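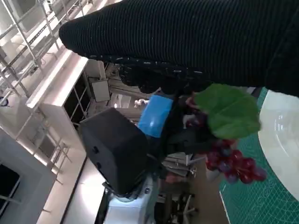
Werkthorpe, 7. Mai 2023

Weintrauben gehören offenbar zu den Dingen, die man einer Maschine besser nicht ohne Vorübung anvertraut. Das jedenfalls war am Wochenende bei den Techniktagen in Werkthorpe zu lernen, wo der Greifarm-Hersteller Drenix zwei Tage lang zeigte, wie weit die Roboter im Haushalt und hinter der Ladentheke inzwischen gekommen sind – und wo sie, bei aller Sympathie, die man für die geduldigen Geräte mit der Zeit entwickelt, noch ordentlich ins Schwitzen geraten würden, wenn sie denn schwitzen könnten.

Geübt wird vorerst mit künstlichem Obst. Eine Traube mit grünem Blatt und dunkelroten Beeren ist für einen Greifer schon Aufgabe genug, denn sie hängt und schwingt und bietet den Fingern von jeder Seite eine andere Form an. Dazu kommt Geschirr, dazu kommen Textilien, und gerade die haben es in sich: Strick gibt nach, wirft Falten und liegt nach jedem Anfassen wieder anders da. Wer zu Hause schon einmal am Sonntagabend einen Korb voller Wäsche sortiert hat, wird dafür ein gewisses Verständnis aufbringen.

Drenix hat für die Techniktage einen Parcours aus 16 Aufgaben zusammengestellt, die alle aus dem Alltag stammen. Ein Teller soll auf den Tisch, Obst auf den Teller, ein Handschuh in die Schublade, eine Dose ins Regal, und zwar mit dem Etikett nach vorn, wie es sich in einem ordentlichen Laden gehört. An den beiden Tagen kamen so 564 Durchgänge zusammen, die auf einer Tafel am Eingang fein säuberlich mitgeschrieben wurden. Bei der Dose, so hieß es am Stand, sei man sehr zufrieden. Beim Handschuh wolle man lieber im November noch einmal fragen lassen.

Mit 2.000 Besuchern war die alte Messehalle besser gefüllt als im Vorjahr, und das trotz des schönen Wetters. Besonders am Samstagnachmittag drängten sich Familien an der Absperrung, und es war rührend zu sehen, wie sehr das Publikum mitging: Jedes Mal, wenn der Arm sich seinem Ziel näherte, wurde es ein wenig stiller, und wenn die Sache gelang, gab es Applaus, als hätte ein Kind zum ersten Mal allein den Tisch gedeckt. Eine ältere Besucherin wollte wissen, ob man das Gerät auch zum Kirschenentsteinen bekommen könne. Man konnte nicht, aber die Frage wurde freundlich notiert.

Etwas nüchterner ging es bei der Gesprächsrunde am Sonntagvormittag zu. Auf dem Podium saß auch die Handelskette Maltuso, die in ihrer Filiale am Bahnhof seit dem Winter prüft, ob sich das Einräumen der Obst- und Gemüseabteilung wenigstens zum Teil automatisieren lässt. Äpfel und Zitronen gingen recht gut, berichtete das Unternehmen, solange die Kisten immer am selben Platz stünden. Bei Trauben, Beeren und allem, was ein Blatt oder einen Stiel habe, greife nach wie vor das Personal zu, und das werde auch noch eine ganze Weile so bleiben. Vor einer menschenleeren Filiale müsse sich in Werkthorpe also niemand fürchten.

Auch das Pflegeheim Văduva am Stadtrand hatte eine Abordnung geschickt. Dort interessiert man sich vor allem für die kleinen Handreichungen, die über den Tag so viel Zeit kosten: Tabletts abräumen, Heruntergefallenes aufheben, frische Wäsche auf die Zimmer verteilen. Aus der Heimleitung war zu hören, eine Maschine müsse dafür gar nicht schnell sein. Sie müsse nur verlässlich sein, und zwar auch dann, wenn jemand die Strickjacke über die Stuhllehne gehängt hat und der Tisch nicht so aussieht wie am Tag davor. Damit war der wunde Punkt der ganzen Vorführung wohl recht genau getroffen, denn auf der aufgeräumten Übungsmatte gelingt manches, was in einer bewohnten Küche noch schiefgeht.

Bei Drenix sieht man das ähnlich und gibt sich mit Prognosen zurückhaltend. Einzelne Handgriffe, etwa in der Lagerung oder beim Vorsortieren von Leergut, hält die Firma schon bald für alltagstauglich. Einen Helfer, der eine ganze Küche in Ordnung bringt, mochte am Stand keiner mit einem Datum versehen.

Wer die Vorführung verpasst hat, bekommt im November eine zweite Gelegenheit. Dann lädt Drenix zu einem offenen Werkstattabend ein, bei dem auch Besucher eigene Gegenstände mitbringen dürfen, an denen sich der Greifer versuchen soll – ausgenommen Glas, Messer und alles, was ausläuft. Die 100 Plätze werden über die Stadtbücherei vergeben, der Eintritt ist frei. Anmelden kann man sich dort nach den Sommerferien an der Ausleihtheke.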